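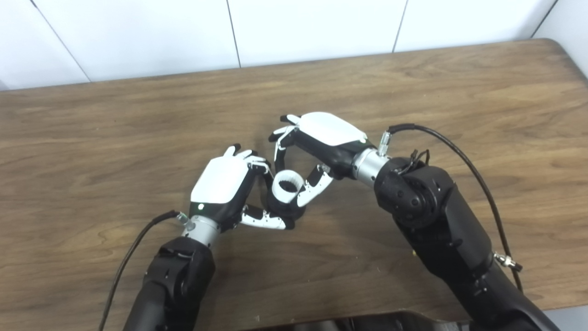 Cimwood has a free law clinic again, and the city would like some credit for it. The old one on Harnemus Street closed after 17 years, when its grant went to a hotline. The hotline was supposed to reach more tenants. Maybe it did. I asked for the call records in March and got a brochure.

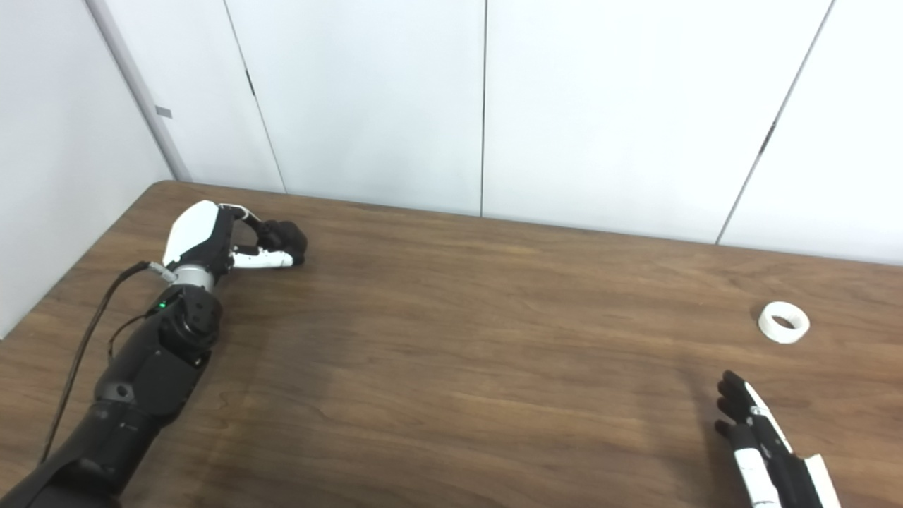
By R. Nugroho

The new clinic opens at 9 a.m. and the line is out the door by then. Two attorneys handle evictions, back wages and whatever else walks in. They have 30 minutes per client - less if the client needs an interpreter, as many do.

City Hall says 93 percent of visitors leave "with a plan." I read 50 of those plans with the names blacked out. Most were a phone number and a court date. A few were real legal work, and good work too. The city counts them all the same way, and the next budget will be built on that count.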